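3.2 Surfaces and small furnishings

Households in the Althorpe survey were asked which items stayed on the worktop through the day and which were put away after each meal. Wooden boxes came up more often than we had expected. They were used for bread, for post and for things with no other home, and most respondents said they were chosen to match a table or a shelf. A light oak box with the grain showing, set on a brown mat, is typical of the pieces discussed in this section (Figure 2).

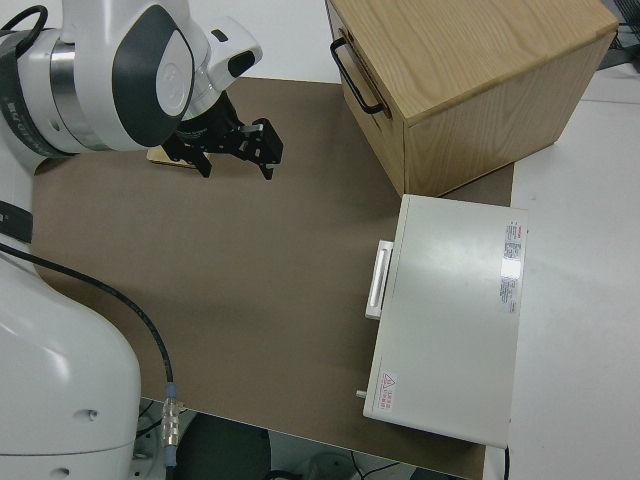 Pladton, September

Figure 2. Oak box and flat wooden block on a brown table mat.

Of the 973 replies, 17 mentioned a mat that covered most of the table. Krawczyk and Başaran treat such mats as protection for the surface beneath. Our respondents spoke more about noise, and about crockery sliding when it was set down in a hurry.

Plates were the item most often left out. Where a dish rack stood on the table itself, plates tended to stay in it until the next meal, and the cupboard was used for guests. 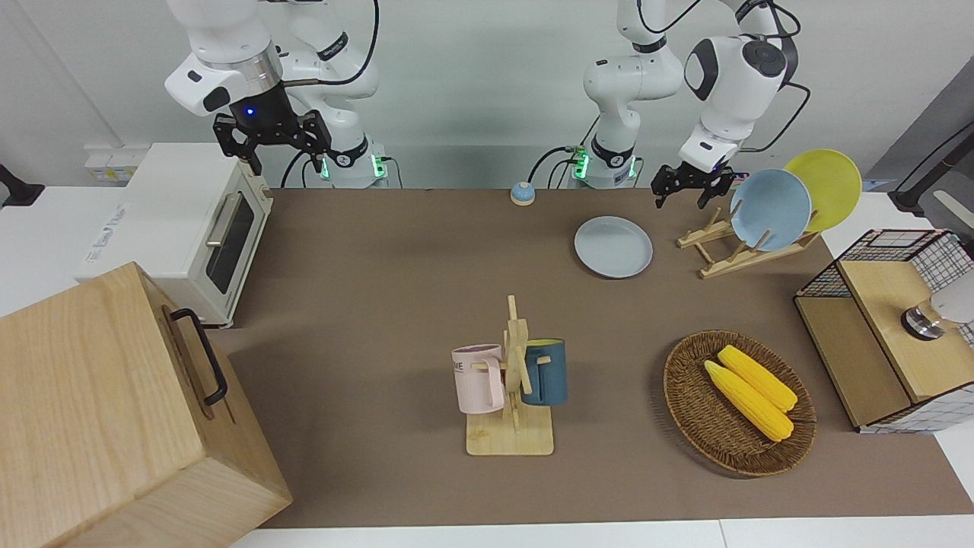 Toaster ovens followed a similar pattern. Once given a place near a socket they were seldom moved, and other items were arranged to suit them. Chettiar reports the same for shared kitchens in Dostmont, though his respondents had less table space and owned fewer plates.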